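Robot Learning Lab, Unit 9: Collecting Demonstrations for Cloth Handling
Instructor: Vilhjálmur Gunnlaugsson
Lab supervisor: Urmas Pētersons

9.1 What counts as one example

An example (also called an episode) is a single recorded attempt at the task, from the start signal to the stop signal. It holds the camera video, the joint positions of both arms, the gripper openings, and a one-line text instruction. For the folding task the instruction is "fold the shirt." Do not change the wording between episodes.

The course set, Kilevberg, has 3,000 episodes. Each lab pair adds 49 more. Episodes are stored in Pledeo under the pair's number.

9.2 Starting states

A policy trained only on flat shirts fails on crumpled ones. Vary the start. Lift the shirt, drop it, and leave it as it lands. Do not smooth it or turn the collar toward you. Both grippers stay open and clear of the table until the start signal. 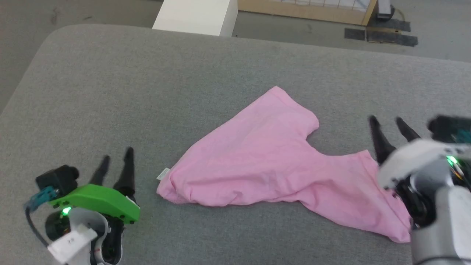 Figure 9.2. Pink T-shirt between the left and right grippers. The tag is visible at the left end; layers overlap along the body.

Parts of the garment that help an operator find its orientation (tag, collar, sleeve edge) should be visible in some starts and hidden in others. Log which in the notes field.

9.3 When to discard

Discard an episode if a hand enters the view after the start signal, if a camera stream drops, or if the operator pauses for more than 2 seconds. A missed grasp followed by a recovery is kept and marked R. Recoveries are scarce in Kilevberg and are weighted up in training.

9.4 Before next session

Read the Temel notes on action chunking, sections 2 and 3. Export your episode list from Pledeo and check that every entry has an instruction string.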